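Labeling edge grasps in head-camera video

Last updated 26th September. Written by Dionysis Tzavaras, with fixes from Leonidas Athanasiadis.

These are the steps we use to mark up edge grasps in the Orkberg recordings and to train the small phase model on top of them. The page assumes you already have Cellow installed and can open an episode in it. If you can't, go through the setup page first.

What counts as an edge grasp

A flat object lying on a flat surface is hard for a five-fingered hand to pick up. The fingers have nothing to close on. People solve this by letting part of the object stick out past the edge of the surface and putting the thumb under the part that sticks out. We call this an edge grasp. Books, folders, ring binders, trays, plates and tablets are the usual cases.

An episode counts as an edge grasp if the thumb or a finger goes under a part of the object that has no support below it. It doesn't matter how the overhang came about. In some episodes the operator slides the object out first. In others it is already over the edge at the start. Pinching a spine from above is not an edge grasp, even if the object happens to be hanging over the edge at the time.

Why we label phases at all

The first policy we trained had no phase labels. It learned to slide objects well and to lift them well, but it often started the lift too early, with the thumb still beside the edge. Adding a phase input fixed most of that. The policy gets one extra number per time step, saying which of four phases it should be in, and a separate small model predicts that number from the head camera and the hand joint angles.

The whole set has 1136 episodes with 17 objects. We labeled 378 of them by hand and held back 122 of those for testing. The rest were labeled by the model, and no one has gone through them by hand yet.

The four phases

Approach. The hand is moving toward the object and no part of the hand is under it.

Slide. The hand is in contact with the top or side of the object and the object is moving across the surface.

Tuck. The thumb or a finger is passing under the overhang. The object still rests on the surface.

Lift. The object leaves the surface.

Every frame gets exactly one phase. Phases can repeat. An operator who tucks, backs off and slides again gives you tuck, approach, slide, tuck, and that is how it should be labeled. Don't merge the two attempts.

Step 1. Sort the episodes

Open the episode list in Cellow and filter by object. Work through one object at a time. You get used to how much of the edge is visible for each object, and your boundaries come out more even. Switching between a thin folder and a thick tray every few minutes made our early labels noticeably worse.

Skip any episode where the hand is out of view for more than half of its length. Mark it "no view" and move on. Do not try to guess the phase from the arm motion alone.

Step 2. Find the end first

Play the episode at normal speed once without labeling anything. Then go to the end and step backward until the object touches the surface again. The first frame going backward where it is in contact is the last tuck frame. The one after it is the first lift frame.

For soft objects such as thin folders, one corner often rises well before the rest. Use the moment when the last part leaves the surface.

If the object is never lifted, there is no lift phase. Label what is there and set the outcome field to "not lifted". These episodes are worth keeping. The phase model needs to see attempts that go nowhere, and in our first version it had so few of them that it called lift on almost anything with a thumb near it.

Step 3. Mark the start of the tuck

This is the boundary people disagree on. The rule is: the tuck starts in the first frame where any part of the thumb or a finger is covered by the object's edge, as seen from the head camera, and is also below the level of the surface the object lies on, or would be if the surface went on further.

The second half of the rule is there for cases where the hand is simply behind the object. From above, a thumb behind a binder and a thumb under a binder can look the same. Three things help:

- Step forward ten frames or so and see which side of the edge the fingertip comes out on.
- Look at the thumb joint angle trace under the video. A tuck nearly always shows the thumb opening wide and then closing a little.
- Check the wrist height trace. If the wrist is well above the surface and not dropping, the thumb is not under anything.

The wrist camera is off by default in Cellow. Leave it off for the first pass. We compared labels made with and without it, and the people who had it on tended to place the tuck start later, because they waited until they could see contact. Contact is not part of the rule.

Step 4. Mark slides

A slide needs both contact and motion of the object. If the hand rests on the object without moving it, that is still approach. This sounds odd but it keeps the slide phase clean, and the policy does better with it.

Very short slides are common just before a tuck, when the thumb bumps the object. Ignore a slide shorter than five frames and give those frames to whatever phase comes before.

Step 5. Add the overhang estimate

For each tuck, go to its first frame and fill in the overhang field. There are only three choices: narrow, medium and wide. Narrow means less than the width of the thumb. Wide means more than the length of the thumb. Everything else is medium. Judge it where the thumb goes in. An object lying at an angle can have a wide overhang at one corner and almost none a short way along the same edge.

We tried asking for a measurement in the first round. Two people labeling the same frame gave answers so far apart that the field was useless. With three choices they agree most of the time, and the cases where they don't are nearly always between narrow and medium.

Step 6. Note what is under the overhang

The field is called "below" and has four values: open, shelf, legs or body, other. It was added in June, after Leonidas noticed that the policy was slower over open cabinets than over plain table edges. The operators had been slower there too. They were keeping the fingers away from doors and shelves, and the policy had copied the pace.

Use "shelf" whenever there is a flat surface within about a hand's length under the object, including objects lying on it. Cabinets with their doors open get "shelf" if the upper shelf is close to the top, and "open" if it is not. There is a separate tick box for doors. Tick it if a door edge is on the side the hand comes in from, whether or not the hand touches it.

Step 7. Run the check

From the Cellow menu choose Check labels. It looks for frames without a phase, lifts with no tuck before them, and tucks with no overhang value. Fix everything it lists. A lift without a tuck can be right, for example if the operator gave up and pinched the spine. In that case the episode isn't an edge grasp. Change its type and clear the phases.

Step 8. Train the phase model

Export with the Sunby preset. It writes one file per episode with the head camera frames at low resolution, the joint angles, and the phase for each frame. Then start training with the default settings. They were tuned on this data and there is little to gain from changing them. The one setting worth knowing is the window length, meaning how many past frames the model sees. A short window makes it jump between approach and tuck. A long one makes it late at every boundary. We use one second.

When training is done, look at the boundary error for each pair of phases and not only at the total. The total is mostly made up of long approach stretches that any model gets right. On our test episodes the slide to tuck boundary was the weakest, and tuck to lift the strongest. If yours comes out the other way round, something is probably wrong with the lift labels. Go back to Step 2.

Step 9. Compare with a second labeler

Have someone else label a few episodes per object without seeing your labels. Cellow shows the two sets as colored bars, one above the other. Small shifts at the boundaries are fine. What you are looking for is a phase that one person has and the other doesn't.

Most of our disagreements were on binders - they are thick enough to hide the thumb and they are often placed at an angle. It is a good idea to settle one frame together before you start on them. The frame below is the one we use. The blue binder lies diagonally on top of the cabinet with its lower corner past the front edge, and the thumb reaches beneath it while the other fingers are still raised. Phase is tuck. The lower binder lies flat on the upper shelf under the overhang, so "below" is set to shelf. 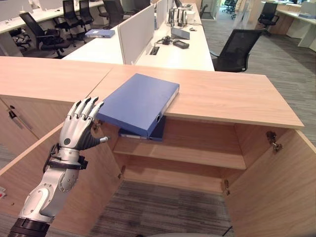 Known problems

The check in Step 7 does not catch two phases with the same name in a row. Training treats them as one, so it does no harm, but the bars in Step 9 will show a thin line between them.

Episodes from the Theodorakopoulos recordings use the old phase names (reach, push, under, up). The Sunby preset converts them on export. The label view does not, and you will see the old names there.

Glossy folders sometimes reflect the fingers strongly enough that the model calls tuck too early. We don't have a fix for this. Adding more glossy objects to the hand-labeled part is next on the list.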